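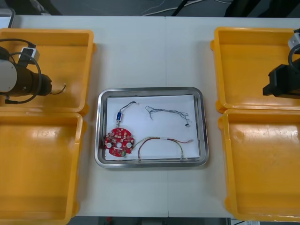
Fig. 3 - Poste de préparation : bac inox garni d'une feuille de papier, pièces électroniques et demi-boîtiers jaunes.

Séance 3 - Préparer et ranger un poste de montage

Support de cours, module Petits assemblages. Responsable : Agnes Moffat. Travaux pratiques : Orhun Çetinkaya, salle 12.

3.1 Le bac

Les pièces sensibles se posent dans un bac à bords relevés, au centre de la table. On garnit le fond d'une feuille de papier blanc. Elle évite de rayer les pistes et rend visibles les petites vis. Il n'est pas nécessaire qu'elle couvre tout le fond : sur la fig. 3, le métal reste apparent sur le pourtour. Changer la feuille à chaque nouvelle série.

3.2 Les pièces

La carte se prend par la tranche, entre le pouce et l'index, jamais par les composants. Sur la fig. 3, la carte ronde rouge est percée au centre et son pourtour porte des encoches. Repérer ces encoches avant toute mise en place et noter l'orientation sur la fiche.

Les fils demandent plus de soin que la carte. Les fils gris de la figure forment un paquet emmêlé, ce qui est à corriger avant le montage : partir du connecteur noir et dégager les brins un à un, sans tirer. Le câble multicolore (rouge, vert, blanc) se pose en arc large, sans pli marqué.

3.3 Les boîtiers

Les demi-boîtiers jaunes se rangent de part et d'autre du bac, ouverts, deux à gauche et deux à droite. On ne les empile pas l'un dans l'autre : l'intérieur brillant se raye facilement. Dépoussiérer au chiffon sec. Pas de solvant - voir la fiche Griraser, p. 20.

3.4 Fin de séance

Remettre la carte dans son sachet, enrouler les câbles séparément, puis vider le bac et l'essuyer. Les pièces douteuses vont dans le casier 181 avec une étiquette au nom du binôme. Les fiches sont à remettre à Jeanie Drummond.

À faire pour la séance suivante

Lire le chapitre sur les connecteurs dans le polycopié Rirkano. Dessiner l'implantation de votre poste, vue de dessus, en indiquant la place du bac, des boîtiers et des outils. Un dessin à main levée suffit s'il est lisible.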